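4.3 Setting up the count for a ranked ballot

Use this section if your branch is electing its officers by preference voting. For a single-choice ballot, go to 4.2.

Before you start

You need the closed voter list, the ballot file from Letberg and a login with Returning Officer rights. A Deputy login can view the count but can't start it.

1. Open Woritgate and select Elections, then Counts, then New Count.

2. Enter the number of seats. For joint posts, enter 2.

3. Load the ballot file. The screen shows ballots received and ballots accepted. In the Gotton branch test file these read 315 and 315.

4. Choose what happens to ballots with a skipped preference. The default is Stop at Gap — the ballot counts up to the missing number and is then set aside.

5. Set the tie rule. Most branch rulebooks say Earlier Round.

6. Select Lock Settings, then Run Count.

CAUTION: Settings can't be changed after locking. To correct a mistake, cancel the count and begin again at step 1.

Note: The session closes after 60 minutes without activity. Locked settings are kept, but an unlocked count is lost.

7. Check the first-round totals against the paper tally sheet. Both officers sign the sheet before anyone opens the round-by-round report.

If the totals differ, don't publish. Export the log and send it to Waraporn Ongart at the elections desk, with the branch name in the subject line.
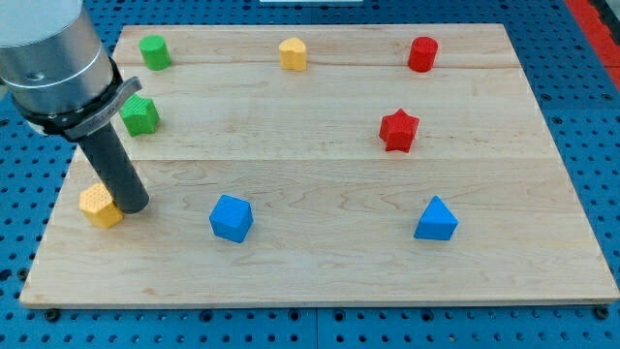
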